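Plelness Student Robotics Program Opens Spring Manipulation Challenge

PLELNESS -- January 19, 2021 -- The Plelness Student Robotics Program today released the rules for its spring tabletop manipulation challenge, sponsored by Corkemico. Registration is open to student teams of up to four members. The final round will be held in May.

Each team will program a two-finger gripper arm to move household items between set positions on a table. All teams will use the Trarkar control package -- a student-built software release -- and may train their controllers on no more than 200 recorded demonstrations. Runs are limited to 30 seconds per item.

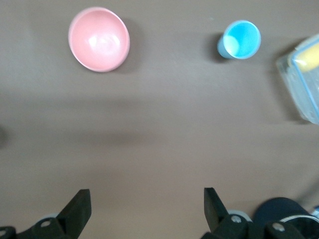
A pink bowl and a light blue cup on the tabletop, seen from the wrist of the arm.

Scoring is out of 1000 points. Points are awarded for grasp, transport and placement. An item that tips over on release receives no placement points. Teams may adjust their code between runs but may not touch the arm once a run has started.

Software from the program's previous course project, Jiang, may be reused if the team submits its changes with the final code. Entries must include a short written report covering the control method and known failures.

Rules and registration forms are available from the Plelness program office.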